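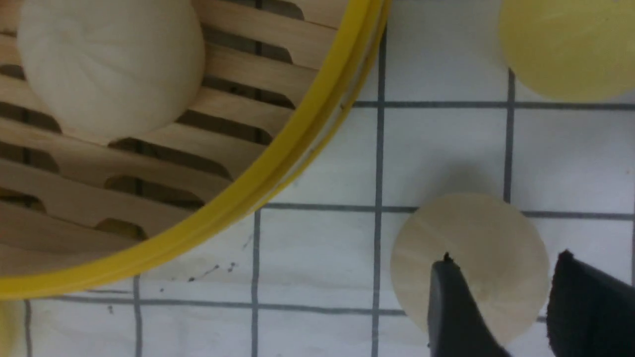
One bun, one steamer. Bao thread, September 14, 2019.

---

Some of you asked how the bao project is going. It has been going since May. I have now made 326 of these things and would serve maybe 40 of them to a guest.

---

Equipment first. The steamer is bamboo with a yellow rim, bought at Skomar in Drundton, in the aisle between the fondue sets and the dog beds. The cashier asked if it was a hat.

---

The package said to soak it before first use. I skipped that. My first steamer is now a plant stand, and it smells like a campfire every time I water the fern.

---

Dough: flour, yeast, sugar, warm water, spoonful of oil. Knead until smooth. Every recipe says eight minutes. I have timed myself and I can do four before I start checking my phone with floury thumbs.

---

I used bread flour for the first month. Do not use bread flour. You get something with the chew of a tennis ball, and your family will say "ooh, hearty."

---

Pleats. The videos show a woman doing 18 perfect folds in six seconds while talking about her grandmother. I was getting five, plus a sort of knot. On a good day now I get 13. Faint ones. They relax in the steam and by the time the bun is done you have to know they were there.

---

Filling this week was cabbage, mushroom and a lot of white pepper. Salt the cabbage, wait, squeeze it hard. Then squeeze it again, there's always another half cup of water in there somewhere.

---

Oliwia Wasilewska came by to taste batch 30-something. She chewed for a very long time and said, "It's a pierogi that went to the gym." I've decided to take it well.

---

Someone will ask about liners. Yes, use parchment squares or cabbage leaves. A bare bun on bare slats will leave its bottom behind, and then you're out there with a toothbrush getting dough from between the gaps. I know this and I still run out of parchment about once a week.

---

Spacing matters too. They swell. Two fingers between buns, more if you're optimistic about your yeast. Early on I packed in eight and got one large bun with eight opinions.

---

Steam over medium, not a rolling boil. Twelve minutes for my size. Then turn off the heat and leave the lid alone for another three. If you yank it off right away the tops wrinkle up and they look like they've had bad news.

---

Reply to the person asking about the metal steamer from Brekonon: I borrowed one. Works fine, heats fast, drips on everything. Tie a dish towel around the lid. Keep the ends of the towel up, away from the burner (see: campfire smell).

---

Cleaning the bamboo: hot water, a brush, no soap. Dry it standing on its side, somewhere with air. I put one away damp in July and opened the cupboard on a small ecosystem.

---

They freeze well, by the way. Steam first, cool completely, freeze on a tray, then bag. Reheat from frozen, same steamer, eight minutes. My freezer is nearly all buns. There's one bag of peas in there holding the line.

---

The bakery on Grabowska sells very good ones, two for the price of a coffee, and the woman there does the pleats without looking down. I go on Tuesdays. For research.

---

Goal is still 1000 by the end of next year. At the current rate I'll make it, provided I never take a vacation or develop another interest.

---

Next batch is red bean. I have soaked the beans. I've also soaked the steamer, before anyone writes in.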